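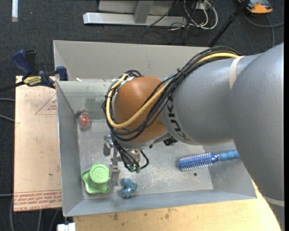 DRIVUDHOLM, Tue 26 June

Trellevard withdraws "unattended" rating from Pretimitz bin-picking cells after cable fault

Trellevard, the independent test house for warehouse automation, has withdrawn the unattended-operation rating it gave to the Pretimitz picking cell. The decision follows a stop on a test cell in Drivudholm in which the arm kept moving after the gripper signal had dropped out.

The fault was traced to the cables that run along the outside of the arm to the gripper. During a long wrist rotation the bundle pulled tight and a connector at the gripper end worked partly free. The controller went on reporting a closed grip for 2 seconds. In that time the arm lifted, swung over the side of the bin and let go of a hairbrush. No one was hurt.

Pretimitz, which builds the cell and writes its control software, Sanna, has called the event "an isolated cabling issue." Trellevard does not accept that description.

"A cable came loose, and cables do that," said Natalina Sartori, head of safety testing at Trellevard. "My question is why the software told us it was holding something when it had no way of knowing. The supplier's answer so far is a new cable tie."

The cell had passed 2000 picks before the stop. Trellevard now says that figure should never have carried much weight. Most of those picks were short moves with the wrist near its middle position, and the run included very few of the awkward reaches into corners that put strain on the cables. The test plan was proposed by the supplier and approved by Trellevard, and the test house accepts its share of the blame.

A software update sent by Pretimitz last week is said to cut the delay to 300 milliseconds. Trellevard has not confirmed this and will not quote it in any report until it has.

"I have read the release notes twice and they don't say what was changed," said Sang Giáp, the engineer who reviewed the logs. "They say 'improved grip confidence.' I can't test a phrase."

Testing will start again with a run of 600 picks, all with objects placed against the walls or in the corners of the bin, and with the gripper signal interrupted on purpose. Until the results are in, sites using the cell are advised to keep people outside the arm's full reach, to check connectors at the start of each shift and to have an operator present whenever it is running.

Test logs are available on written request to the Trellevard office in Drivudholm.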